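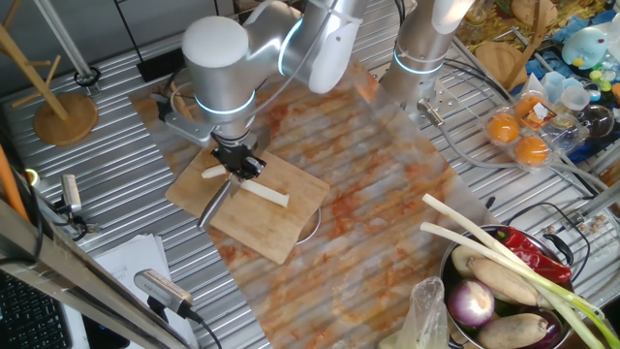
What do people learn at Ellura?

Ellura is a small cookery school where adults learn to prepare vegetables, eggs and simple daily meals, beginning with how to use a knife and a board.

November 6, 2025
By the Ellura kitchen team

Our school is in Udard, on the upper side of the old market, in a building which was before a shop for seeds and garden tools. We opened in the month of January, in a very cold week, with one class of six people and not enough aprons. From that first class until today 3,070 people have finished a course with us. Many of them came back for a second one, and we have counted them only once.

We are not a school for professional chefs. The people who come to us have a kitchen at home and would like to feel more comfortable in it. Some have moved out of their parents' house. Others have cooked for forty years, but always the same four dishes, and they would like to have a fifth. We also have learners who had an operation on the hand or the shoulder and must find again a safe way to cut an onion.

Our rooms

We have 2 kitchens. The front one looks to the street and is used for the beginners' courses. The tables there are high, and if standing is difficult for you, please write it in the form and we will prepare a lower place with a chair. The back kitchen is called Sirko, after the stream that runs behind our building. It is quieter and a little darker in winter, and we use it for small groups and for trying new recipes before we teach them.

We do not have special equipment that you could not buy for your own home. This was a decision from the beginning. If a learner cuts beautifully on a very expensive block and then goes home to a thin plastic board that slides away, we have not helped much. So we work on ordinary boards, with ordinary knives, and we spend time on how to make the board stay in its place.

How we prepare a place for work

A bamboo board on a mat with a marble pattern, a kitchen knife with a steel blade, one long pale vegetable and some eggs still in their clear carton: with so few things a lesson can already begin. We ask our learners to bring to the table only what they will use in the next quarter of an hour. The rest can wait on the shelf.

The board comes first. It can lie a little diagonal, if this is better for your arm. Long vegetables are often longer than people expect, and beginners like to push everything to the middle and then have no space for the cut pieces. We suggest to keep one side of the board free. A long root can be cut across into two or three shorter parts before the fine cutting begins. You then make a flat side, lay the piece on it, and go slowly. Speed is not in our programme. It comes by itself after some months, or it does not come, and the soup tastes the same.

Eggs are kept in the carton until they are needed. An egg alone on a table will find the edge. We break them one after another into a small bowl before they go into the big one, so a piece of shell can be taken out easily.

For washing of the knife we have one strict rule. It is never put into the sink with the other things. The person who has used it washes it, dries it and puts it back in the rack with the handle to the right. Our new learners find this rule a bit severe, and after two evenings they remind us of it when we forget.

Our courses

The course with which almost everyone begins is called Tosance. It has six evenings, and each evening takes 2 hours. In the first evening we only cut. We make sticks, slices and small cubes from carrots, celery, white radish and potatoes, and all of it goes into a big pot of soup which we eat together at the end. In the second evening we cook eggs in five ways. The third and fourth evening are about rice, lentils and beans. The fifth one is for sauces. For the last evening the group chooses the menu, and we do only the shopping.

The Tosance course has a small printed book with the recipes. Please do not be afraid of it. It is written in simple sentences and the amounts are for four persons. Where a recipe says 1,000 grams of vegetables, this is the weight before peeling. We had this wrong in the first edition, and several learners wrote to us, with good reason, that their soup was more like a purée.

After Tosance you can continue with bread, with preserved vegetables, or with our winter evenings, in which we cook from the cellar: cabbage, roots, dried mushrooms, apples. The preserved vegetables course is given only at the end of summer, when the market is full and the prices are low.

What we buy and what we do with the rest

Our vegetables come mostly from the growers at the Udard market. They are not always straight and not always the same size, and this is good for learning. Peels and ends that are clean go into the stock pot. What cannot be eaten goes to the compost of the garden club next to us, and in spring they bring us herbs in return.

Food which is cooked in the lesson belongs to the learners. Bring a box with a good lid. We have some at the school, but they have the habit of not coming back.

If you want to visit us

You can look at the kitchens before you decide. The best moment is in the late afternoon, when we are preparing the tables and the stove is not yet on. Ring at the green door, not at the shop door, which is closed from inside. You may ask everything, also about allergies, stairs and parking (there is very little parking, the tram is better).

The lessons are in English, spoken slowly. For many of us in the team it is the second or third language, and it is the same for a large part of our learners. When a word is missing we show the thing with the hands, and we write the new word on the board by the window, where it stays until the end of the course.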